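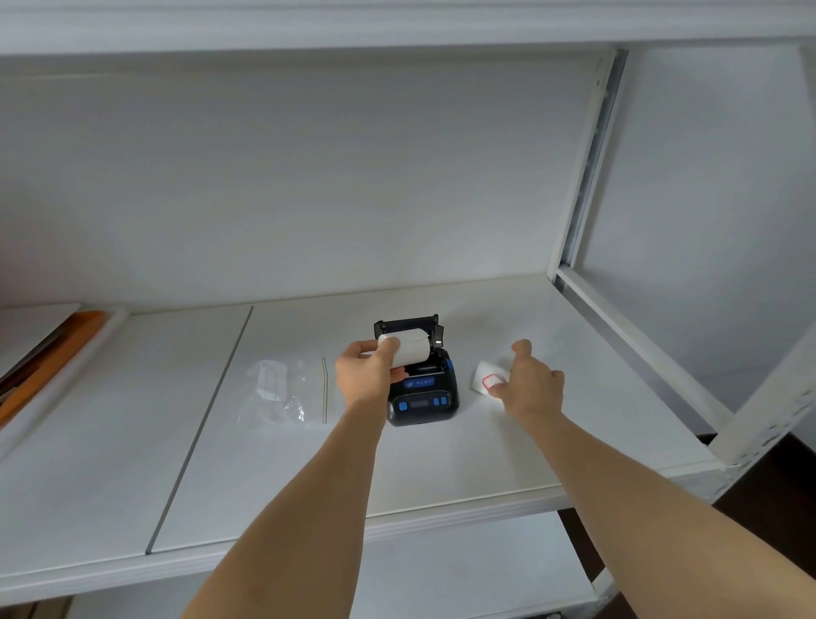 Loading a label roll. Photo: Kai Brinkmann

Search this site Search Go

Archives and Small Collections, Unit 6
Labeling and Numbering: Lecture Notes

Reading before class: the Charvát chapter in the course pack, up to the section on renumbering. Bring the Gullcombe box list from last week. We will use it again in the second hour.

1. What a label does

A label connects a physical thing to a record. The record says what the thing is, where it came from and where it should be. If the label falls off, the record is still there but it no longer points at anything. If the record is lost, the label is a number on a box.

Students often want the label to carry the description: the date, the name of the family, the subject, sometimes a summary of the contents. Descriptions get corrected, and then the label is wrong. Put the number on the label. Add a short title if people will be picking boxes from the shelf by eye. Leave everything else in the catalog.

2. Three kinds of number

Accession number. Given when the material arrives. It covers everything that came in together, whether that is one letter or a truckload. It never changes.

Item or folder number. Given during cataloging. It usually starts with the accession number or a collection code.

Location code. Says where the box sits. It changes every time the box moves. Do not build it into the item number. The Jilach parish collection did this in its early years, with the room and bay as the first part of every number. When the papers moved to a different building, every number pointed to a room that no longer held them. Reijo Koskela's report on the clean-up is in the course pack. Read the part about the readers' footnotes, which still cite the old numbers and always will.

3. Choosing a number format

Decide how many digits you need before you start. Gullcombe began with three digits and ran out at 999. The next box was given four, and from then on the shelf list sorted wrong on the computer: 1000 came before 101. They had to go back and add a leading zero to everything. It was a dull month's work and there were mistakes in it.

Rules we will use in this course:

Use leading zeros. Write 0529, not 529.
Use a period or a hyphen between parts, and pick one.
Do not use a slash. It causes trouble in file names when you scan.
Leave out the letters I and O. They get read as one and zero.
Never reuse a number, even if the item was withdrawn or was entered by mistake.

The last rule is the one most often broken. A gap in the sequence does no harm. Write "number not used" in the register and go on.

4. Materials

Boxes and folders are different from the things inside them, and they are labeled differently.

On the outside of a box you can use a printed adhesive label. Thermal printing is quick and the small printers are cheap to run, but direct thermal print darkens with heat and fades in light. Treat it as a working label. It is fine for sorting, moves and temporary housing. For long storage use a label printed with a pigment ink or carbon toner on acid-free stock, or write on the box in pencil as a backup. Writing the number in pencil under the spot where the label will go costs nothing.

Folders: soft pencil, top edge, same corner every time. HB or 2B. No pen, and no adhesive.

Single sheets: pencil only, on the back, lower corner, on a hard surface. Write before you put the sheet in a sleeve.

Photographs: write on the sleeve first, then slide the print in. If you must mark the print, use a very soft pencil on the back at the margin. Coated papers will not take pencil. Leave those unmarked and rely on the sleeve.

Objects: tie-on tags of cotton tape or acid-free card. Marking directly on a barrier layer is covered in Unit 8 and you should not try it before then.

Never use: rubber bands, pressure-sensitive tape, metal-edged tags on textiles, or sticky notes. The adhesive on a sticky note stays behind when the note comes off.

5. Placement

All labels in one run of shelving go in the same place. For standard upright boxes we use the short end, lower left. Check the label can be read with the box on the shelf and the lid on. Do not put the only label on the lid. Lids get swapped.

If a shelf is deeper than one box, the back row needs to be in the shelf list with its own position. Anoma Wanigasekara found most of the "missing" Clolero maps in a back row.

6. Order of work

a. Enter the number in the register.
b. Write it in pencil on the box or folder.
c. Print or write the label.
d. Read the label against the register.
e. Attach it.
f. Record the location.

Do not print a whole sheet of labels ahead and attach them from memory. In the Ruotsalainen project a batch of 700 was printed in one go and one label was skipped near the start. Every box after it was off by one. The error came to light when a reader asked for a ledger and was brought a box of receipts.

For batches, work in pairs. One person reads the number aloud from the register, the other reads it back from the label. Swap after each shelf.

7. Renumbering

Avoid it. If it has to be done, keep a concordance: old number in one column, new number in the other, with the date and initials. Keep the old number on the box, struck through with a single line so that it can still be read. The concordance is a permanent record and goes in the collection file.

Exercise for next week

Take the Gullcombe box list. Propose a number format for the collection, allowing for growth. Write one page covering the parts of the number, the separator, the number of digits, and how you would handle the boxes that have two numbers already. Chia-hao Peng will collect these at the start of the session.

Last updated: July 2019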